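Last updated: 2019-08-30

Our town council wants to close the public laundry room in Morden at the end of September. The room costs too much to run, they say, and most homes have a washer now. I think they should keep it open.

Most homes is a long way from all homes. The Budeo flats have 80 units and no hookups. People there would have to ride the bus to Bolden, a trip of 11 stops, with a full load on their knees. 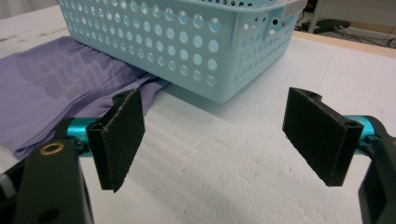

Could the council raise the price instead? It could, and I would support a small increase. A wash has cost $2 for as long as I have lived in Morden, and the machines are old.

Karlijn Maes wrote to the paper in favor of selling the building to Jansen, the firm next door. She is right that the roof needs work. But a sale pays once, and the families in the flats will have dirty clothes every week after that.
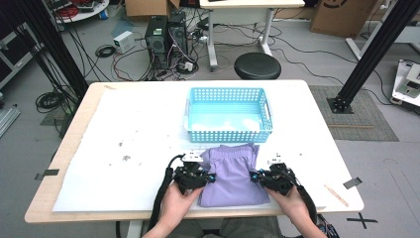

The council also forgets what else goes on there. People read the notice board, swap school clothes and hear who is hiring. None of that shows up in a budget – it still has value. More than 200 of us signed the petition, and I would like to see it read out before the vote.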